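Review of a Rented Demonstration Kit for Household Pick-and-Place Tasks

Final report, Project Lab II
Group 4: Thilini Barua, Rangi Tautahi, Tatsuya Tsuji
Supervisor: Busisiwe Steyn

1. What we were asked to do

The lab at Latstead is deciding whether to keep paying for the Rustero kit, a hand-held gripper with a camera on it and a software package that turns what a person does with the gripper into training data for an arm. Our job was to use it for one semester as an ordinary customer would and report on whether it is worth having. We were told to be fair. We were also told that the rental ends in April, so fairness had a deadline.

The brochure says a new user can be recording "in minutes." It does not say how many. Our first usable recording came on the second afternoon, and part of the first afternoon went to finding the right page of the manual, which is filed under Accessories.

2. The service

Rustero rents the kit by the month. The fee covers the gripper, one set of spare fingers, an account on their processing server and what they call guided support. Guided support is Rogério Assunção, who answers email promptly and is the best part of the product. We asked whether he was included in the purchase price as well. He said he would check.

Recordings are uploaded, processed overnight and returned with a pass or fail for each one. A failed recording comes with a code. Codes 1 through 8 are explained in the manual. We mostly got code 11.

3. Method

We picked a single task and stuck to it: pick up a toothbrush and put it in a mug. Rangi wanted to fold towels. Rangi was outvoted, and having since read other people's reports on towels, has withdrawn the complaint.

Each of us recorded in turn, with the start position of the mug changed between attempts. We aimed for 500 recordings and stopped at 200, partly because the server has a monthly limit that appears in the contract and nowhere else. We did not discard attempts that looked clumsy to us. The server was supposed to be the judge, and we wanted to see what it would throw out.

4. Results

Of the 200 recordings, 123 passed. The rest failed, most of them with code 11, which Rogério explained as "tracking lost, or similar." The "or similar" did a lot of work over the following weeks. In 13 cases we uploaded the same file again with no changes and it passed. We counted these as failures, on the grounds that a customer should not have to ask twice.

Passing did not depend much on who was holding the gripper. It did depend on speed. Tatsuya moves slowly and deliberately and had the fewest rejections. Thilini moves like a person with a bus to catch, and the server disapproved.

5. Handling

The fingers are soft, and the ridges helped with a thin handle. Gripping was the easy part.

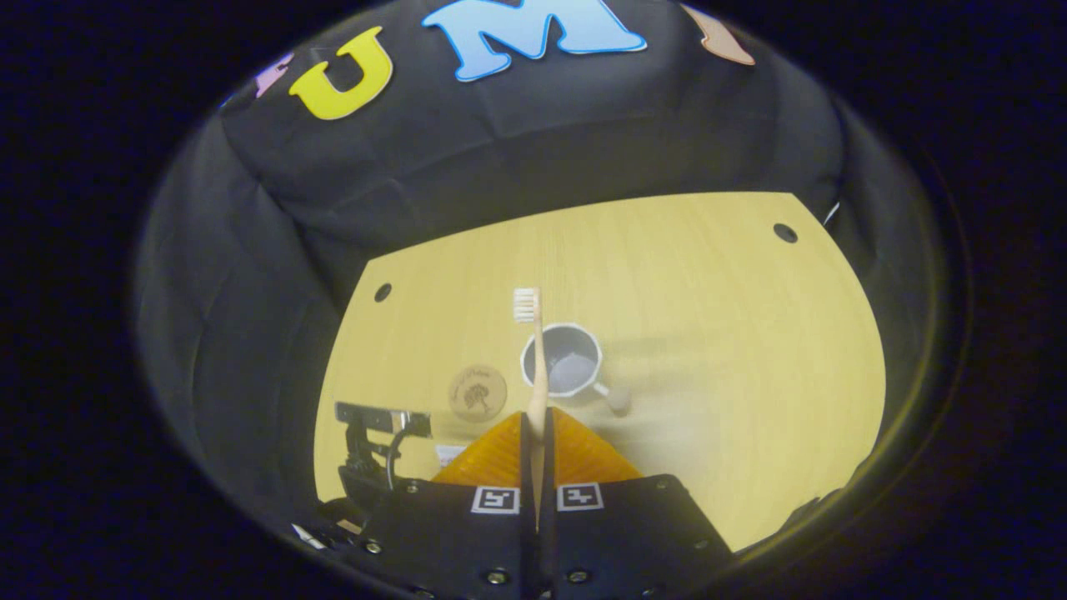 Letting go was harder. To drop a toothbrush into a mug you have to tip it first, and tipping it means turning your wrist, which turns the camera as well. Several of our code 11 failures came at exactly this moment. We got better at it by lowering the brush until it touched the inside of the mug and opening the fingers gradually. The manual recommends "a natural motion." Ours became very reliable once it stopped being natural.

The grip is comfortable for a short session. After half an hour the weight sits on the thumb, and we began to swap over sooner than planned. Left-handed use is described as supported. Rangi is left-handed and would describe it as permitted.

6. Comparison

We had hoped to run the same task on the Majumder kit, which the lab borrowed last year, but it went back before we started. The notes left by the previous group say that it was heavier, processed files locally and gave an error message in whole sentences. We cannot confirm the first two. We are envious of the third.

7. Recommendation

Keep the gripper, if Rustero will sell it without the server. The hardware did what we asked and nothing on it broke – one finger came off its mount, but it went back on and has stayed there. The processing service is harder to recommend at its present price, and Amon, the open-source package used in the robotics elective, may be able to do the same job. We did not have time to test that. If the lab does renew, somebody should ask for the monthly limit in writing and for a definition of code 11.

Rogério has replied to our question from section 2. He is not included.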